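From: Hongmei Wei
To: stakbridge-list
Subject: Re: [stakbridge] new Botetti album, first impressions

Musyoka Chege wrote:
> Played it twice on the train and once with dinner. I think it's
> the best thing they've done since Ferri, and I'm ready to be
> shouted at. The drums finally sound like drums. Only gripe is
> the 20 minute closer, which could lose its middle and no one
> would call the police. Also, has anybody's vinyl shipped? Mine
> still says "preparing," and has since May.

I'll do the shouting, then. Best since Ferri is a low bar when the only thing in between was the live record with the audience mixed louder than the band. (I own two copies. I am part of the problem.)

You're right about the drums. On the last tour they sounded like someone moving house. Side one is terrific, and track 2 has the first chorus they've written in years that I caught myself singing in a grocery store, to the distress of a man choosing onions.

But hands off the closer! The middle is the whole point. Seven minutes of one organ chord, slowly going sour, and then the bass wanders in like it forgot its keys. Yaqin Lei tells me she skips it every time, and we have agreed to discuss other bands.

What I'd cut is "Govum." I have read the lyric sheet and it rhymes "horizon" with "horizon." Twice.

On the vinyl: mine came last week, number 2841, sleeve corner nicely crushed. Yuxi Jia got hers the same morning and she ordered a month after me, so the queue is clearly run on vibes. Write to the label and be dull about it. I sent three cheerful emails and got nothing, then one boring one with the order number in the subject line, and had a reply by 4 pm. 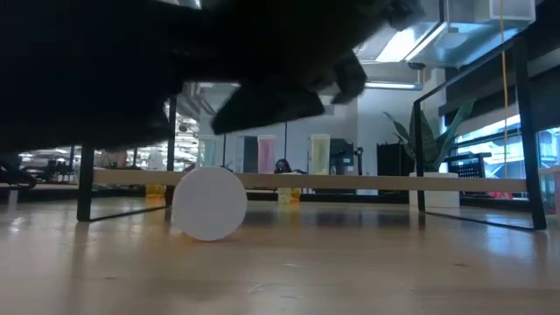 White disc on edge, wooden bar behind.

Mingxuan, if you're reading, do you still have the tape of the old Stakbridge show where they tried the closer as an encore? I remember it being half as long and twice as loud, but I was standing next to the speaker and my memory of that whole year is mostly ringing.

Hongmei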